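How to Defrost a Freezer (and Sort Out the Fridge While You're At It)

Posted 5/8/21 in Kitchen

I put off defrosting for ages. Two years in the Eltgate flat and I think I did it once, badly, with a hairdryer and a lot of swearing. Then I moved to Mansilla, inherited a fridge-freezer with the drawers practically welded in, and had to learn how to do it properly. These days I do it every January and again in the summer if it needs it, and it's a morning's job at most, with plenty of sitting down and drinking coffee in the middle.

You want to get on with it once the ice is as thick as a pencil. Leave it much past that and the door stops sealing well, the motor runs more, and you lose the room for a bag of peas on every shelf. If you've only got a dusting you can leave it, though I usually do it anyway if the freezer happens to be nearly empty (before a holiday is perfect).

What you need

A couple of old bath towels, plus a few tea towels
A washing-up bowl or a big roasting tin
A plastic spatula or wooden spoon
Bicarbonate of soda
A cool box or some thick shopping bags
Newspaper
A saucepan or heatproof bowl for hot water

Run it down first

Start a week ahead if you can. Stop buying frozen stuff and eat what's in there, which in our house means some very odd teas. Last time it was fish fingers with half a bag of edamame and a lump of something I'd labelled "sauce?" It was sauce. It was fine.

Whatever's left on the day goes in the cool box with all the ice packs you own. Pack it tight, wrap the top in newspaper and then leave the lid alone! I used to keep peeping to see if things were all right in there and of course every peep lets the warm in. If you haven't got a cool box, double up some carrier bags with newspaper between the layers and put the lot in the coldest corner of the house. A neighbour with a spare drawer is better still. Mine is called Tolera Berhe and he has looked after more of my ice cream than I'd like to admit.

Turn it off

Switch off at the wall and pull the plug out. On a combined fridge-freezer you'll nearly always be turning off both halves, so the milk, meat and anything else that minds being warm has to come out too. Jam, mustard, pickles and the like can stand on the worktop for the morning without coming to any harm.

If yours has a drain hole with a little spout, pull it out and put the bowl underneath. Mine hasn't, so it's towels. Roll one up and lay it along the bottom lip of the freezer, then spread another on the floor in front. Take the drawers out now, if they'll come. If they won't, don't yank them. I cracked the front off one that way and a new one from Lunico took weeks to arrive. Leave them half an hour and they'll slide out on their own.

Let it melt

Prop the door open with a chair and let the room do the work. If you want to hurry things along, stand a bowl of hot water on a folded tea towel inside and push the door nearly shut. I use 300 ml in a small pudding basin for the top compartment and 600 ml in a saucepan for a bigger one, and swap it when it's gone lukewarm. Thick ice might want 5 changes. Thin frost might not need any. 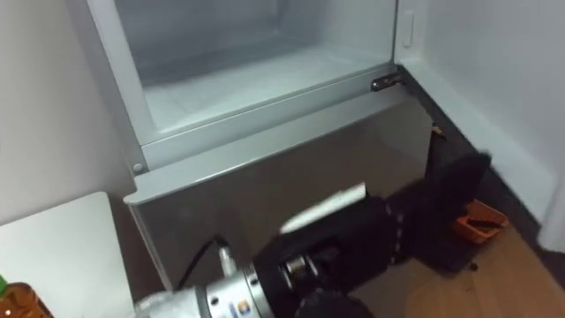 While that's going on, do the drawers and shelves in the sink. Let glass shelves come up to room temperature before they go anywhere near warm water, or they can crack. Warm water and a squirt of washing-up liquid is plenty, then stand them on their ends on a towel to drain. There's always a groove along the front that's full of crumbs and I do that with an old toothbrush.

Go back every quarter of an hour or so and see what's loosened. When a slab of ice starts to lift you can ease the spatula behind it and it'll often come away in one enormous satisfying sheet. Straight in the sink with that. If it won't budge, it isn't ready, so have another biscuit and come back.

Please don't use a knife, a screwdriver or anything else with a point. There are pipes behind those walls and one little hole is the end of your freezer. I've gone off the hairdryer as well. Electricity and puddles, no thank you, and it only ever melts the bit you're pointing it at.

Wash it out

Once the ice has gone, mop up with the dry towels and mix 2 tablespoons of bicarb into a litre of warm water. Wipe the walls, the ceiling (everyone forgets the ceiling), the floor and the inside of the door. The bicarb takes away that stale ice-cube smell and doesn't leave a perfumey one in its place. I tried a fancy spray called Wesora once and my bread tasted of lemons for a fortnight.

The rubber seal wants a bit of attention too. Pull the folds open gently with a finger and run a damp cloth along inside. If there's black in there, a cotton bud dipped in the bicarb mix gets most of it out. Dry it well afterwards. You can test it when you're done by shutting a slip of paper in the door and giving it a tug: if it slides out with no pull at all, that part of the seal isn't gripping, and it's probably time to price up a new one.

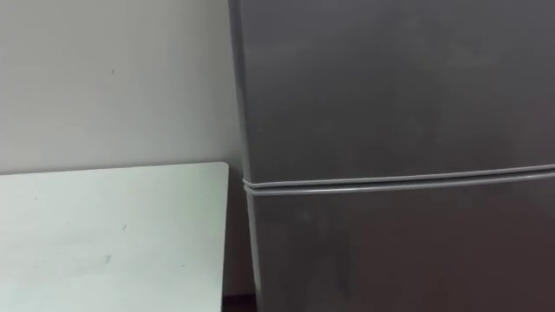 Then do the outside, which takes two minutes. A barely damp microfibre cloth, going the same way as the grain if there is one, and a dry cloth straight after to stop it smearing. Don't use cream cleaner on a metal finish or you'll be looking at the scratches for years. If you can pull the whole thing forward, hoover the back and underneath as well. The first time I did mine I found a takeaway menu and more than 5 bottle tops.

Switch it back on

Dry everything again, properly this time. Any water left inside turns straight back into ice and you've given yourself a head start on the next lot. Put the drawers in, shut the door, plug in and leave it alone until it's down to temperature. For the freezer that's minus 18. I give it a few hours and put a cheap thermometer in the middle drawer to be sure.

Frozen food that's still rock hard can go back in. Anything that's gone soft needs cooking and eating, or binning if it's been warm for a while, and I wouldn't take chances with fish or chicken.

Putting the fridge back

It's a good moment to be ruthless. I check every jar before it goes back on the shelf, and if I can't remember opening it then it's out. Raw meat on the bottom, leftovers where I can see them, salad in the drawer with a sheet of kitchen roll under it to catch the damp. Drinks go in the door, tall ones at the hinge end so they don't swing about and clatter every time someone wants the butter.
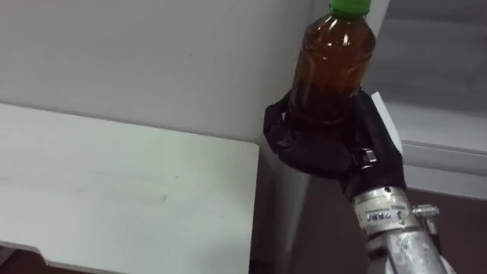 A screw-top drink bottle. Check the lids are done up tight before they go in the door.

Keeping the frost down

Most of it comes from warm, damp air getting in, so let leftovers cool before you freeze them and put lids on everything. Try not to stand there with the door open deciding (I'm terrible for this). I've stuck a list on the cupboard next to mine with what's in each drawer, and I cross things off as we eat them, when I remember. Keep the freezer reasonably full as well. If yours ices up again within a few weeks, do the paper test on the seal, and look for a bag or a box poking out just far enough to hold the door open a crack. With mine it was a pizza.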